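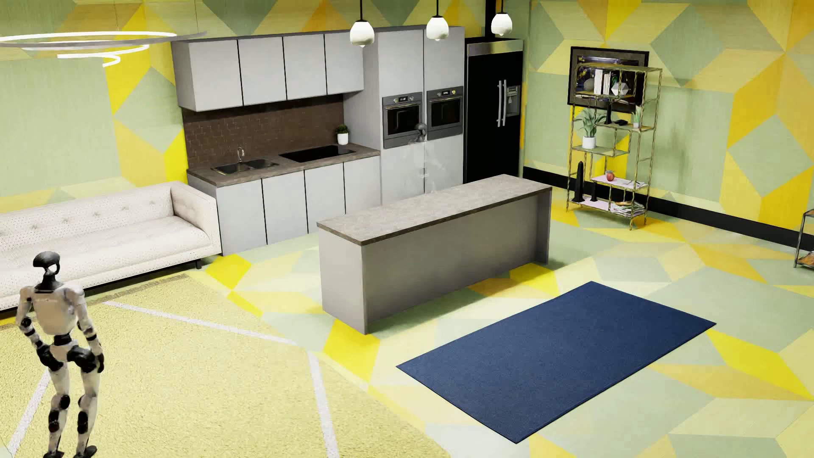

Marulanda, September 14, 2022

The office opened at the usual hour and the overnight log was read first. It held one matter of weight. Prenent, which runs the staff portal for our member bodies, had sent a notice shortly before midnight to say that sign-in names and passwords belonging to users of the portal had been offered for sale on a closed forum. The seller gave a figure of 460 accounts. Prenent did not say in its notice whether the figure was believed, and the duty officer had rightly not passed it on to members.

A small sample had been attached. Before anything else we asked Prenent to confirm that the sample might be held on our systems, and then moved it to the closed store, where two members of staff may open it. The copy in the shared mailbox was deleted and the deletion recorded. It should not have been sent to that mailbox at all, and a line to that effect went back with our thanks.

The sample contained 10 entries. Five matched people who now hold accounts. Three matched former staff whose access ended in May. The other two matched no record that we or Prenent could find, and remain open. Each of the five current users was telephoned by their own security contact, from the number on file, and asked to change the password while still on the line. None was asked to read it out. One of them wished to ring back before doing anything, and was told that this was the right course.

By mid-morning the talk in the office had turned to where the passwords had come from. The portal was the first suspect and it is easy to see why, but the entries are not in the form in which Prenent stores them. They are in plain text, with the web address of the sign-in page before each one. That is the pattern left by a program that takes saved passwords out of a browser. Our analysts have given the name Bronditico to the one that best fits, after a word found in an earlier copy of its code. It arrives inside free software, most often a tool for changing the format of a document, and it is finished with its work within a minute or so of being opened. It then removes itself, and a scan carried out a week later may show nothing.

If this reading is correct, the passwords were taken from the users' own machines, one at a time and possibly over several months, and were gathered up later by whoever is now selling them. The portal would then be no more than the thing they had in common. Prenent has been told of this view and has not yet replied to it. Until it does, our written advice will use the words "source not confirmed".

At the midday call, four member bodies asked whether they should close the portal to all users. The office advised against. Payroll runs through it this week, and a forced change of passwords gives most of the same protection. It was agreed that all sessions would be ended at the close of business and that every user would be made to choose a new password at the next sign-in. Members were also asked to confirm by return that the second sign-in step is switched on for every account, with no standing exceptions. Two members had exceptions in place for senior staff. Both have undertaken to remove them.

The point was made on the call, and is set down here so that it is not lost, that a new password is of little use if it is typed into a machine which still carries the program. Users who save passwords in a browser at home should therefore have the machine checked first. Several contacts said they had no means of checking a machine they do not own. This is a fair objection. The office has no ready answer to it, and the matter goes forward to the next quarterly meeting.
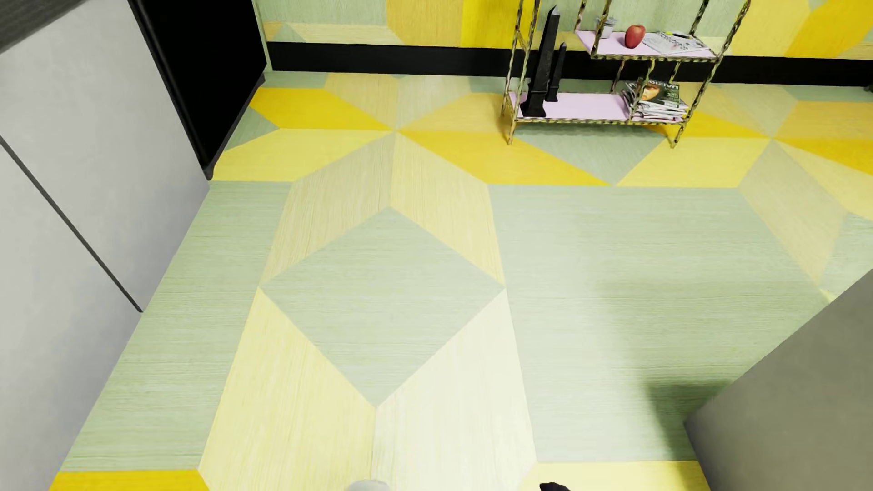
Afternoon: Guko and the warning to users

The first draft of the warning to users was put through Guko, the mail filter used by most members, and was stopped as suspected phishing. On reading it again, staff could see the cause. It told people that their account was at risk, asked them to act before the end of the day, and gave them a link. The second draft has no link. It asks readers to go to the portal in the way they normally would, and gives the name of the local contact to ring in case of doubt. It passed the filter and was released to members at the start of the afternoon.

A rule was also added to Guko to hold any outside message that names the portal in its subject line. The rule will catch some ordinary mail, and members were warned to look through the held folder before they go home. By late afternoon it had held a message that copied the look of the Prenent sign-in page rather well. It has been kept as evidence and the address behind it reported to the hosting company. No reply had come when this entry was written.

Three calls were taken from the press line. All were given the agreed statement, which confirms that the office is helping a supplier with an enquiry and says nothing of numbers.
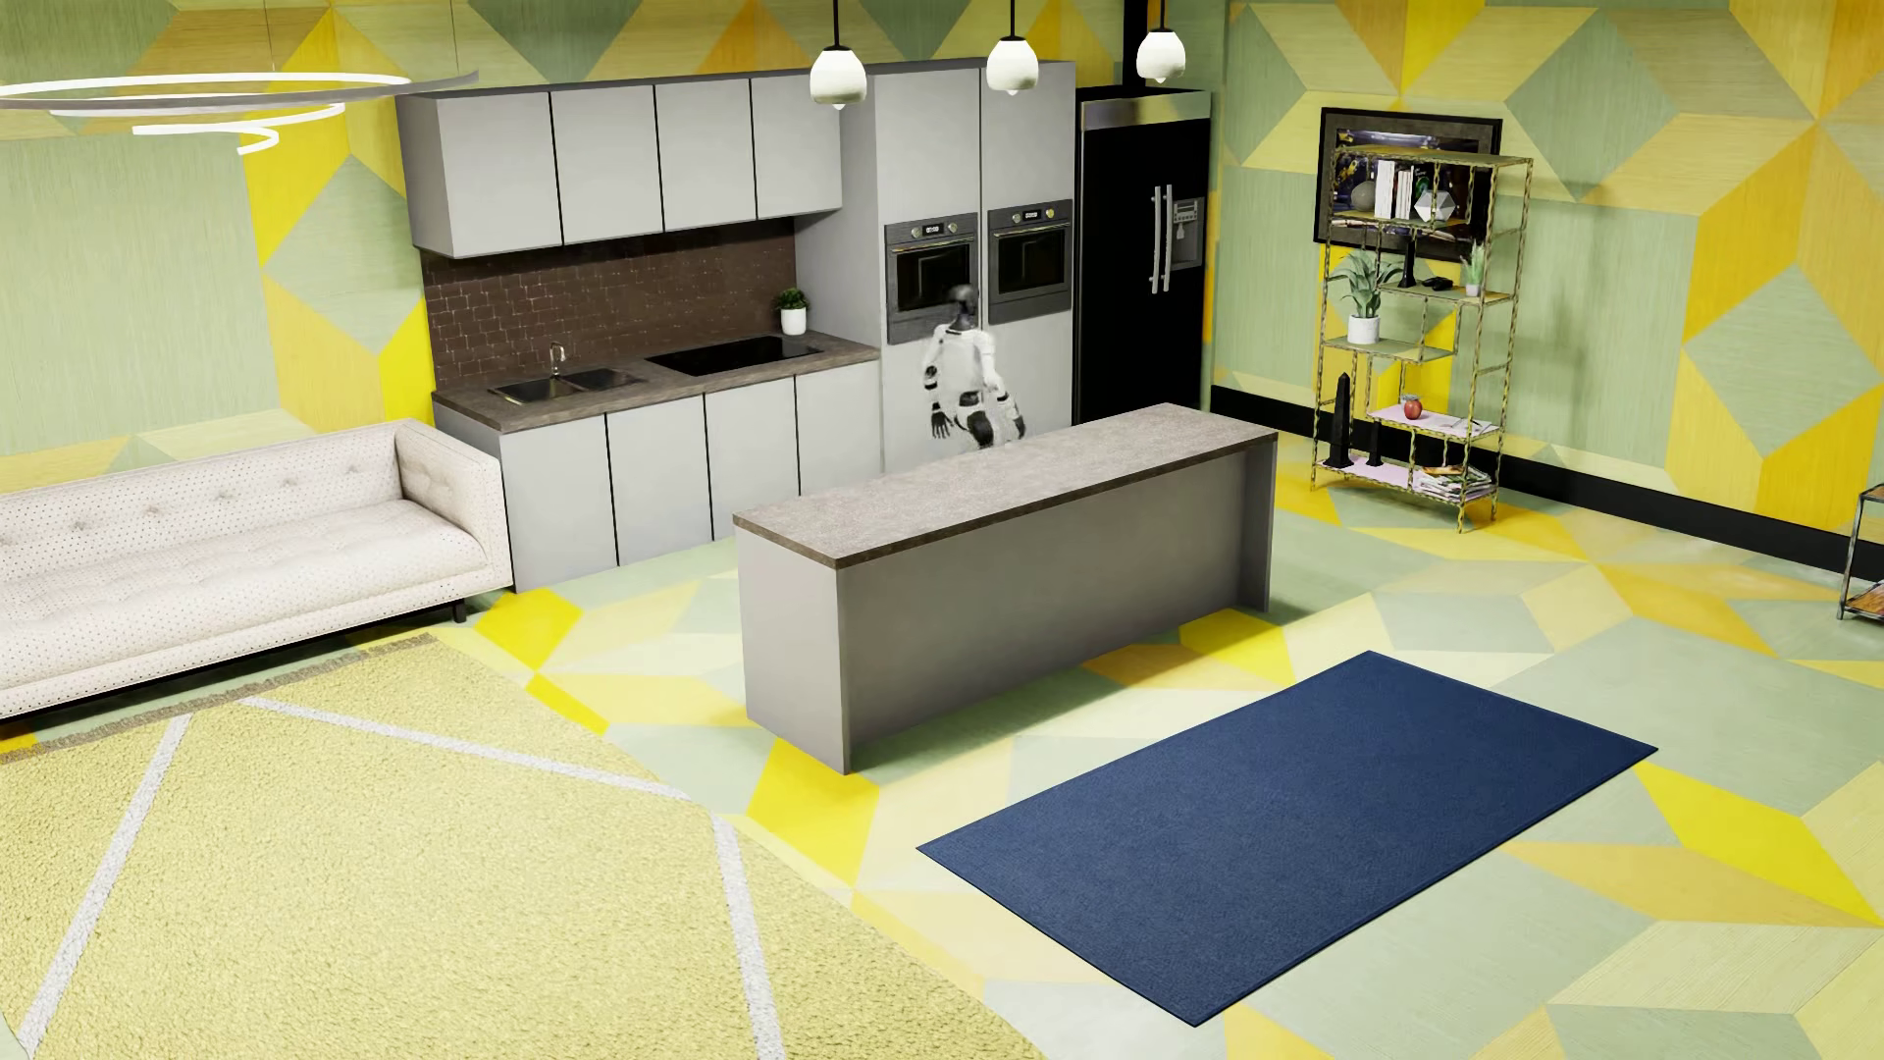 Home working came up again late in the day, in connection with the advice sheet that will follow the warning. The present sheet deals at length with networks and says very little on the room in which the work is done. Staff reading it have asked what is meant by leaving a work area clear, and the draft now puts it in terms of any shared surface. A kitchen island should be left at the end of the day as the long grey-brown one is here, with nothing placed on it: no laptop, no printed codes, no notebook with a password inside the cover. The revised wording also asks that work machines are not used by others in the household for converting files, playing games or fetching free software, this being the route by which Bronditico is most often let in.

Left open at the close: the two entries without a match; the reply from Prenent on the source; the return from one member body on the second sign-in step; and the question of who checks a home machine. The closed store was locked and the key log signed. The duty officer has been asked to look at the forum listing once during the night, to note any change in the price or the wording, and to make no contact with the seller. The next call with members is set for the morning, at the same hour as today's opening.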